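Hekport clothes swap is back, and I've already cleared a shelf for it

December 21, 2023

Well, I had my diary open for the wrong month entirely, but the Hekport winter clothes swap has been and gone and I'm delighted to say it was packed! We had 70 people through the doors of the Vlachou Rooms, and by closing time 50 coats had found new owners (I came home with two, don't tell my husband).

The smart stuff went quickest this year. Party season, I suppose - anything with a collar was snapped up before I'd finished my tea. If you're putting a suit by for the next swap, a big zip-top bag does very nicely.

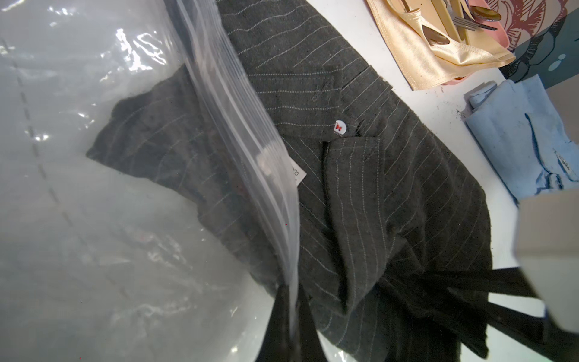
Duangjai Kaewmanee wrote in to ask for longer opening hours next time, as she got there at four and the men's rail was down to one cardigan and a cricket jumper. Fair point! Usa Phetsri, who runs the swap, tells me they're hoping to stay open until seven in March.

Entry is still free, and the tea urn made £13 for the hall roof, so thank you to everyone who dropped in their change. Children's shoes are badly needed, and so are plain dark jackets and trousers for people with job interviews coming up. Please check the pockets first - I found somebody's bus pass in mine.
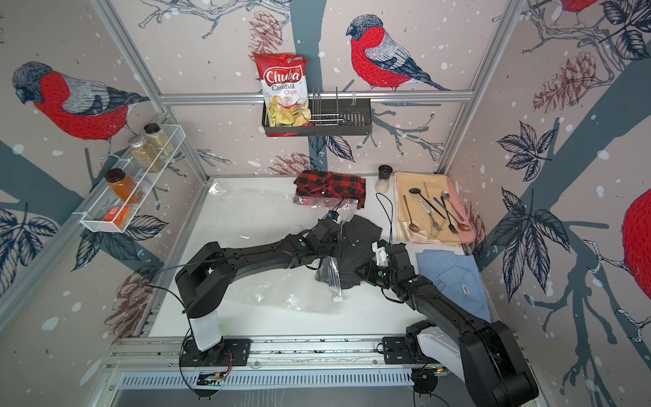 Dark and striped: smart clothes are wanted for March.

Bags can be left at the Skernent Road library from the new year.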